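Helle Arbeitsflächen sauber halten: Flecken, Streifen, Abrieb

Zuletzt überarbeitet im Juni, nach mehreren Zuschriften zum Thema Filzstift.

Ein heller Tisch in Küche, Hobbyraum oder Werkstatt zeigt alles. Auf dunklem Holz fällt ein Ring von der Kaffeetasse kaum auf, auf Weiß sieht man ihn von der Tür aus. Dafür findet man auf Weiß auch jede heruntergefallene Schraube wieder. Wer so eine Fläche täglich benutzt, kommt mit wenigen Mitteln aus und braucht keinen Schrank voller Spezialreiniger.

Grundausstattung

Zwei Mikrofasertücher (eins feucht, eins trocken)
Spülmittel ohne Farbstoff
Brennspiritus oder Isopropanol
Natron
Ein weißer Radiergummi
Eine alte weiche Zahnbürste
Ein Kunststoffschaber mit abgerundeten Ecken

Die tägliche Reinigung

Erst trocken abkehren, dann feucht wischen. Sand, Metallspäne und Krümel wirken unter einem nassen Lappen wie Schleifpapier. Ein Handfeger mit weichen Borsten reicht. Danach ein Tropfen Spülmittel auf einen halben Liter lauwarmes Wasser, Tuch gut auswringen, in geraden Bahnen von hinten nach vorn wischen und mit dem zweiten Tuch trockenreiben. Zu viel Spülmittel macht Schlieren, die man dann am nächsten Tag mit noch mehr Spülmittel bekämpft.

Die Kanten nicht vergessen. Dort greift man hin, dort sammelt sich Handfett, und bei beschichteten Platten steht dort auch gern Wasser in der Fuge. Wenn die Kante schon aufgequollen ist, hilft kein Putzen mehr, dann muss ein neuer Umleimer drauf.
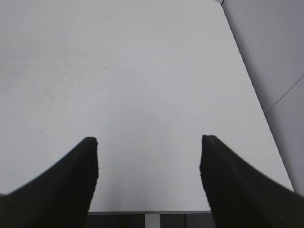
Filzstift ist der häufigste Grund, warum mir Leser schreiben. Whiteboardmarker geht auf glatten Flächen meist trocken ab, solange er frisch ist. Nach ein paar Wochen nicht mehr. Permanentmarker löst sich mit Spiritus: Tuch anfeuchten, auflegen, 10 Sekunden warten, dann von außen nach innen abnehmen und das Tuch bei jedem Strich ein Stück weiterfalten. Schwieriger sind blasse hellgraue Wischspuren auf einer matten weißen Platte, solche dünnen, schräg verlaufenden Streifen mit winzigen Pünktchen dazwischen, bei denen man nicht sagen kann, ob es alter Stift oder ein leichter Kratzer ist. Mit dem Fingernagel quer darüberfahren. Hakt er, ist es ein Kratzer, und Spiritus ändert daran nichts. Hakt er nicht, zuerst den Radiergummi probieren und erst danach das Lösemittel. Einzelne dunkle Punkte auf dem Weiß nehme ich mir ganz am Schluss vor, mit einem Wattestäbchen.

Vor jedem Lösemittel an einer verdeckten Stelle testen, am besten an der Unterseite oder hinten an der Wand. Lackierte Flächen vertragen Spiritus oft schlecht und werden stumpf oder klebrig. Aceton gehört auf keine Tischplatte, deren Beschichtung man nicht kennt. Beim Arbeiten mit Spiritus das Fenster öffnen, und kein Herd und keine Kerze in der Nähe.

Schmutzradierer: ja oder nein?

Auf glänzenden Flächen lieber nicht. Der weiße Schwamm ist ein sehr feines Schleifmittel und hinterlässt matte Stellen, die man im Gegenlicht sieht. Auf matten Flächen geht es eher, aber auch dort nur mit wenig Druck. Wer an derselben Stelle jede Woche radiert, poliert sie mit der Zeit blank, und dann hat der matte Tisch einen glänzenden Fleck. Bei massivem Mineralwerkstoff kann man Kratzer sehr fein nass ausschleifen, für den letzten Durchgang nehme ich Körnung 2.000. Bei Schichtstoff und Melamin darf man das nicht, die Deckschicht ist dafür zu dünn.

Kaffee, Tee, Kurkuma

Kaffee- und Teeränder mit Natronpaste bestreichen (drei Teile Natron, ein Teil Wasser), 5 Minuten stehen lassen, feucht abnehmen. Nicht reiben wie ein Wilder, die Paste macht die Arbeit. Kurkuma und Currypulver sind hartnäckiger. Was nach dem Spülmittel noch gelb ist, verblasst häufig in der Sonne, wenn die Platte am Fenster steht oder man sie hinaustragen kann. Lerato Jacobs hat mir geschrieben, dass sie ihr Schneidbrett dafür einen Nachmittag lang auf den Balkon legt. Das klappt bei mir auch, allerdings im Winter kaum.

Kleberreste

Etiketten und Klebeband mit dem Föhn anwärmen, mittlere Stufe, und langsam in flachem Winkel abziehen. Den Rest mit Speiseöl einreiben, eine Viertelstunde warten, mit dem Kunststoffschaber abschieben und mit Spülmittel entfetten. Sekundenkleber auf Weiß bitte nicht mit der Klinge angehen. Oft lässt er sich nach einer Weile unter einem warmen, feuchten Tuch mit dem Schaber abhebeln.

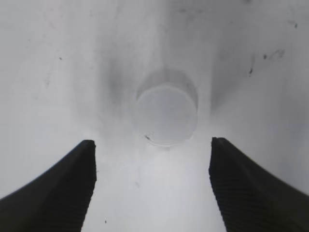

Geriffelte Teile machen mehr Arbeit als die Platte selbst. Drehknöpfe, Zangengriffe, Spannbacken, der Deckel der Pfeffermühle: Überall setzt sich Fett in die Vertiefungen, und das Tuch rutscht oben drüber. Sind die Rillen so fein und parallel wie an den Innenseiten der beiden mattschwarzen Greiferfinger, nimmt man die Zahnbürste und bürstet längs der Rillen, nie quer. Spülmittel in die Borsten, kurz bürsten, mit einem feuchten Tuch nachtupfen und trocknen lassen. Auf mattem Schwarz bleibt von zu viel Reiniger gern ein grauer Schleier zurück, also lieber zweimal mit klarem Wasser nachgehen. Öl oder Möbelpolitur lasse ich an Greifflächen weg, sie werden damit rutschig. An Geräten mit Stecker vorher den Strom abschalten und die Bürste nur feucht benutzen.

Schwarze Striche auf Weiß

Dunkle Kunststoff- und Gummiteile hinterlassen Abrieb, wenn sie über eine helle Fläche geschoben werden. Gerätefüße sind der Klassiker. Frischer Abrieb geht mit dem Radiergummi weg, älterer mit einem Tropfen Spiritus. Filzgleiter unter den Füßen beugen vor, müssen aber ab und zu erneuert werden, denn eingetretener Sand im Filz kratzt schlimmer als der Gummi vorher. Dumisani Mtshali verwendet stattdessen Reste von einer hellen Silikonbackmatte, zugeschnitten und einfach untergelegt. Hält gut, sieht ordentlich aus und lässt sich abspülen.

Heiße Töpfe und Lötkolben

Immer eine Unterlage. Brandflecken in Schichtstoff sind dauerhaft. Ganz leichte Gelbfärbungen kann man mit Natronpaste etwas aufhellen, mehr nicht. Ein altes Keramikfliesenstück mit vier Filzpunkten darunter kostet nichts und liegt bei mir dauernd auf dem Tisch.

Was man nicht mischen darf

Chlorreiniger nie mit Essig, Zitronensäure oder anderen sauren Reinigern zusammenbringen, dabei entsteht giftiges Chlorgas. Auch nicht nacheinander auf derselben Fläche, wenn dazwischen nicht gründlich gespült wurde. Spiritus und Chlorreiniger gehören ebenfalls nicht zusammen. Natron und Essig sind harmlos, heben sich in der Wirkung aber weitgehend auf, das Schäumen täuscht.

Nachtrag zu den Tüchern: Mikrofaser bei 60 Grad waschen, ohne Weichspüler, und nicht zusammen mit Frottee. Sonst hängen die Fusseln im Tuch und danach auf dem Tisch.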